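**Peer feedback pilot: what we changed after the first term**

Grenley ran its peer feedback pilot in two sections of ninth-grade writing this year, and the results are in for 31 May 2020. Students traded drafts with a partner, wrote comments on a one-page form, and then had one class period to revise before turning in the final version.

Of the 91 students who started, 90 finished all the drafts. The comments were short at first. Most said things like "good job" or "fix spelling," and writers had little to work with when they sat down to revise. Vesna Leka rewrote the form over winter break. It now asks the reader to copy out one sentence that was hard to follow and write a question about it. The comments got longer right away, and teachers saw more changes between first and second drafts.

Partners were assigned by the teacher and switched with every new paper. Letting students choose was tried once and dropped — friends tended to skip the question part of the form.
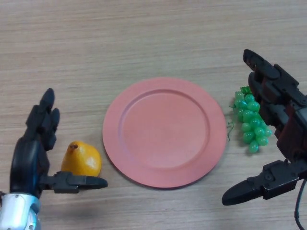 Romain Maillard wrote in to say the revision period is still too short. His slower writers spend most of it reading the comments, he said, and the real rewriting gets done at home or doesn't get done. He would like two periods for the longer papers, even if it means assigning one less paper per term.

We think that is fair. Starting next year, any paper with a limit over 200 words will get a second revision period. Shorter papers stay as they are.

Grading has not changed. The form counts for a small part of the paper grade, and it goes to the reader, not the writer. A blank form gets no credit. Absent students can fill one out the next day during study hall.

Benoît Rey is putting together a packet with the new form and samples of marked-up drafts, with student names removed. It should be ready in July. Teachers in other subjects are welcome to use it — the lab report version still needs work, so please send suggestions to Benoît before the packet goes to print.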